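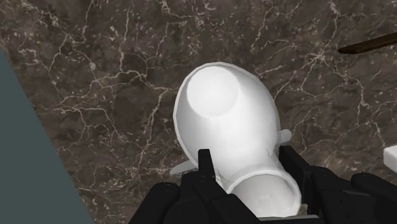 Can a robot arm clear a table yet? On the evidence of one Monday afternoon at Grotora's open day, it can clear some of a table, slowly, with two people standing next to it.

I went because Derek Mapplebeck had a spare place and because I've been rude about this sort of thing on here before, so it seemed fair to turn up and look. Grotora have a unit on the Bikcombe estate, behind the tile warehouse. There was coffee, there were lanyards, and there was a talk by Konrad Ortner, who runs the gripper side of things and is a decent speaker when he isn't reading off his own slides.

The talk leaned hard on simulation. Before the arm touches any real crockery it has a go in software, on rendered worktops with rendered pots, and we were shown a good deal of that on the big screen. The one that stuck with me was a white vase sort of thing lying on its side on brown veined marble, with a black finger either side of the neck. It looks very convincing until you notice the slightly straight-edged outline of the vase, as if somebody had cut it out of card. Nice marble though.

Ortner told us the system had been through 828 simulated objects. I asked how many of those had been picked up and put down again where they were meant to go, and got an answer about "grasp candidates", a phrase I wrote down and still can't make much of. Ashley Fairclough, sitting in front of me, asked what a glazed pot weighs in the software. That got a better answer: they vary it on purpose, and the friction too, so the arm doesn't get used to one kind of pot. Fair enough. I'd have liked to hear more about that and less about the market in Ditley.

Then the live part. We stood behind a yellow line while Yung-ching Tse set out real cups and a jug on a plain white bench (no marble, I noticed). The arm had five tries at the jug. It managed two. On one of the others it closed on thin air with great confidence, and on another it nudged the jug along until Tse put a hand out. She was very good about it and told us straight that handles still give them trouble, more than anyone on the sales side had said all day.

They call the whole thing Su, by the way. I don't know why and the leaflet doesn't say.

I did have a chat with Kadri Hunt afterwards, who works on the testing and was the most useful person in the building. She thinks the rendered pots are worth having for finding out early which way up the hand ought to come in, and that people get carried away when they see them on a screen that size. I agree with her on the second bit. On the first I'd want to see the same pot, in the software and on the bench, one after the other, with the score for both - and she said they do keep those numbers but weren't showing them at the open day.

Derek was more impressed than I was and has signed up for the newsletter. If they hold another one I'll go, and I'll be asking for the bench scores again. Parking is dreadful, so take the 384 and walk up from the roundabout.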